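I've been writing about protest movements and shaky governments on my blog, Clorkgate, for five years now, and I can't keep up anymore. Too many countries, too many elections, one of me! So I'm looking for two volunteer contributors to start in September.

What I want is people who read the foreign news before breakfast and get mad when a whole country's crisis gets one paragraph on page nine. You don't need a degree. You don't need to agree with me either (my co-editor Noeline Pryor almost never does, and the comment section loves her for it). A second language would be great, especially Spanish, Portuguese or Turkish, but I'll happily read applications from anyone who can follow a story past the first loud week.

You'd write three posts a month, any length, on a region you pick. I edit lightly and I argue a lot. Noeline checks sources, and she'll send a piece back if all you've got is a guy on a message board. 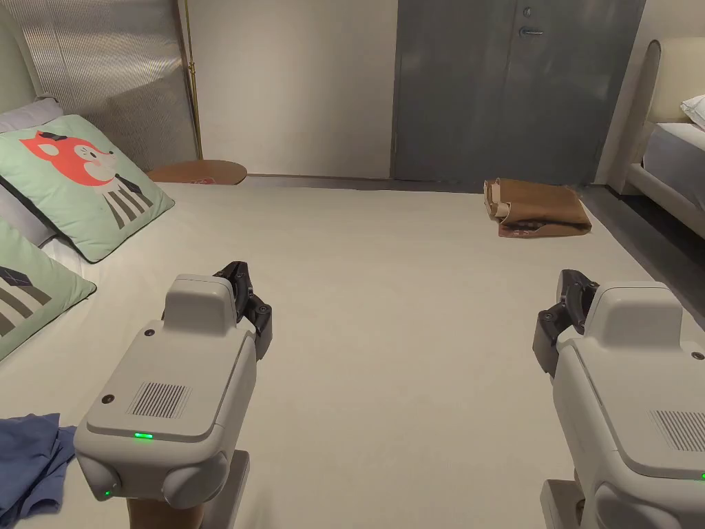 Is there any money in it?
Not at first. We have 885 paying subscribers, and that covers hosting and our news archive fees with a little left over. Once you've been with us three months, I split the leftover evenly between everyone who writes.

To apply, send me one sample post on a protest, a coup or a contested vote anywhere outside the US, plus a few lines on what you think most reporters got wrong about it. Old work is fine. Please paste it into the email, I don't open attachments from strangers. Use the contact form and put "contributor" in the subject line.

Algirdas Toom

We use cookies to remember your settings and see which posts get read. Accept | Manage preferences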